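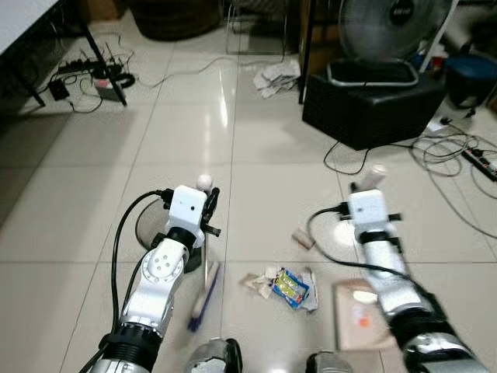
物业与安全 > 日常检查 > 地面清洁

2025年5月6日　检查人：Larysa Moroz　复核：Petro Skoryk

打印本页 | 用电子邮件发送

办公区地面清洁与防滑检查表（附意见）

地点：Clullitz 楼二层办公区，浅色抛光瓷砖地面。
表格沿用 Dovhaniuk 物业的旧版本，编号 2286。旧版写着“目测地面整洁即可勾选”，我没有照办。目测整洁是什么意思，问三个人有三种答案，所以每项后面都补了意见，复核人不同意的地方也照录。

一、清扫前

1. 地面有无可见垃圾
结果：有。
意见：零食包装袋、揉成团的米色纸、折过的白纸片、撕下来的小块棕色纸板，另有一张带标签的平整纸板。都不是危险品，但包装袋和纸板在抛光砖上踩着会滑。清洁记录上一栏写的是“已完成”，我不知道完成的是哪一部分。

2. 垃圾是否集中，有无散到走道
结果：基本集中，纸板除外。
意见：碎纸和包装袋拢在一处，纸板在旁边。纸板应当用手先捡走，再用扫帚扫其余的。用扫帚推纸板，多半是推到桌子底下去。

3. 桌下及桌腿周围
结果：未通过。
意见：白色桌面、黑色金属腿的那一排，桌腿后面有积灰，手指一抹就看得见。清洁方说“每天都扫”。每天扫的地方不会有这种灰。

二、工具

4. 扫帚状况
结果：可用。
意见：蓝色刷毛，细杆，杆顶有白色圆头。刷毛没有明显外翻，杆和刷头的接口拧紧后不晃。Flindik 的供货单上把它写成“防静电专业型”，我看不出它和普通扫帚有什么区别，供货方也没有给出检测报告。这一项只按普通扫帚验收。

5. 簸箕
结果：未通过。
意见：前沿橡胶条翘起，细灰会从下面漏过去，扫完还剩一道灰线。请更换橡胶条，不必整套买新的。

6. 工具存放
结果：有条件通过。
意见：工具间的挂钩只有2个，拖把占了一个，水桶提手占了另一个，扫帚就靠在墙上。靠墙的扫帚会倒，倒下来正好横在门口。挂钩申请已经交过一次，没有下文，本次重新提交。

三、地面本身

7. 抛光砖防滑
结果：存疑。
意见：砖面很亮，顶灯在上面拉出长条反光。亮不等于滑，可也不等于安全。Clindard 的宣传册说他们的地面护理剂“显著提升抓地力”，没有说明是干态还是湿态，也没有说明跟什么相比。在拿到湿态测试结果之前，这一项不能打勾。
复核意见（Petro Skoryk）：两年来没有滑倒记录，建议通过。
答复：没有记录，也可能是没人登记。登记本最后一条写的是换灯管。维持存疑。

8. 反光对清扫的影响
结果：需注意。
意见：白砖上找白纸片，加上顶灯反光，站着看很容易漏。建议换个方向再看一遍，蹲下来看更好。这一条旧表没有，是我加的。

9. 砖缝
结果：通过。
意见：灰色细缝，未见松动或缺口。颜色偏灰，看不出脏不脏，我用湿布擦了一段，布上有一点灰，不算严重。

四、清扫后

10. 垃圾分类
结果：部分通过。
意见：干净的纸板进纸类回收，标签能撕的撕掉。用过的纸巾和零食包装袋不进纸类。回收桶上的说明贴纸把这几样画在一起，建议撤掉重贴。

11. 复查
结果：待办。
意见：清扫结束后由另一个人看一遍，签字。自己扫自己签，等于没查。
复核意见（Petro Skoryk）：人手不够，是否可以隔次复查？
答复：可以，但没有复查的那次请写“未复查”，不要写“合格”。

五、费用与整改

簸箕橡胶条和挂钩合计预算1000，由二层办公用品费用列支。Clindard 报来的整层地面护理价格为3972，暂不批准，理由见第7项。对方如能提供湿态测试报告，可以再谈。

整改期限：5月底之前。第3、5、6项改完后请通知检查人到现场看，不接受只发一句“已处理”的邮件。第7项继续挂起，报告到了再填。

标签：地面清洁，防滑，检查表，办公区

打印本页 | 用电子邮件发送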